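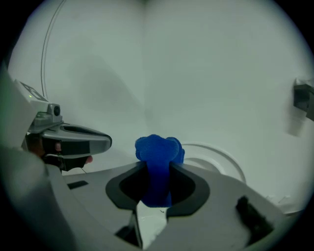 How long should a knitted piece stay in the Nidier?

Twenty minutes for thin wool, 40 for anything thick. Those times assume a cold soak beforehand and a tray that is no more than half full.

Section 4: Soaking and Drying Knits

The Nidier is a flat drying cabinet with a soaking tray in the base. It has one dial, two shelves and a door that closes with a firmer push than you would like. Read this section before loading anything you are fond of.

Before you start

Check the fiber label. If the label has been cut out, treat the piece as wool. If somebody knitted it for you and is still on speaking terms with you, ask them.

Soaking

1. Slide the tray out until it clicks. It will click once at the halfway stop, and that click does not count.

2. Fill with cold water to the lower line. The upper line is for the rinse in step 5.

3. Add one capful of wool soap. The cap holds more than it looks like it does.

4. Lay the piece flat and press it under with an open hand. Leave it alone for 20 minutes. Swishing makes felt.

5. Drain, refill to the upper line, and drain again. Squeeze the piece gently against the side of the tray. Do not wring.

Caution: Never run the dial with water in the tray. The cabinet will warm the water quite happily, and a sweater for an adult will come out as a sweater for a cat.

Drying

6. Roll the piece in a dry towel, lean on it, and unroll.

7. Spread it on the upper shelf and pat it into the shape you want. Whatever shape it has now is the shape you will be wearing.

8. Close the door and set the dial to 2. Settings above that are for cotton and linen. The dial goes up to 5 – this is a feature of the dial, and you are under no obligation to it.

9. When the time is up, turn the piece over and put your hand on the thickest part. If it feels cool, it is still damp. Run it again for half the time.

Note: Small things such as socks, mittens and baby hats belong in the Ginda mesh insert, sold separately. On the open shelf they migrate to the rear vent, where they stay until the annual cleaning (see Section 7).

Note: Blues and reds can bleed in the first soak. Wash them alone once, or accept lilac.

If the shelf sags

Older cabinets shipped with Gremico shelf clips, which soften with heat. Replacement clips by Adamczyk fit the same holes and come in a bag with one spare. Push them in from the left. They will also go in from the right, after which they will not come out.

Questions about knits this section does not cover can be sent to Krystyna Kubiak at the service desk, mornings only. Please include the fiber, the dial setting, and what the piece used to look like.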